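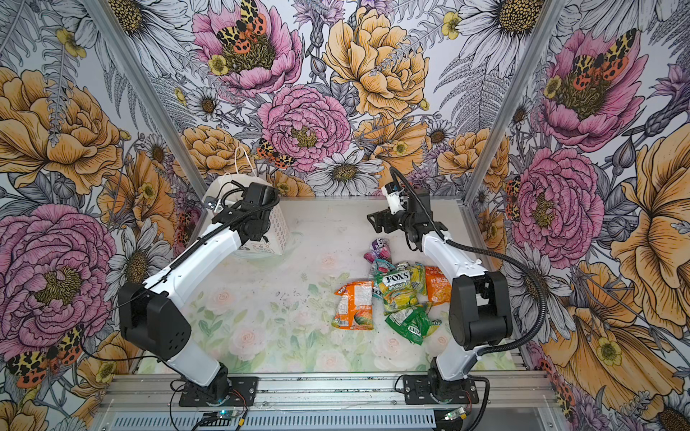 Tracing the Sandhu family of Drudberg
Project report by Mohsin Arain
2021-11-24

1. Aim

The aim of this project was to find when the first Sandhu family came to Drudberg and where they lived before it. The family has a story that two brothers arrived together and worked at the Bandden sawmill. I wanted to check this story with written records.

2. Sources

I used the Drudberg rate books, the burial register and the mill wage books, which are kept at the Zalter reading room. The wage books have 1369 pages in total and there is no index. I read them in July and it took 14 visits. I also spoke with two grandchildren of the older brother.

3. Problems with the names

The clerks did not write the name in one way. I found Sandhu, Sandoo, Sundo and one time only "Sand". In the early wage books many workers have just a first name and a number. For this reason I made a card for every possible entry, 685 cards, and I compared the dates and the kind of work before I accepted any of them.

4. Results

The older brother is in the wage books four years before the younger one, so they did not arrive together. Both are labourers at first. Later the older brother is a saw sharpener, and his pay is higher. He appears in the rate books as owner of a cottage on the mill road - the grandchildren did not know of this cottage.

I could not find the place of their birth. The burial register has a column for it, but for both brothers the column is blank.

5. What is still to do

The ship lists are not searched yet. One volume of the wage books is also missing, and it covers the year when the younger brother should first appear, so my date for him can be one year too late.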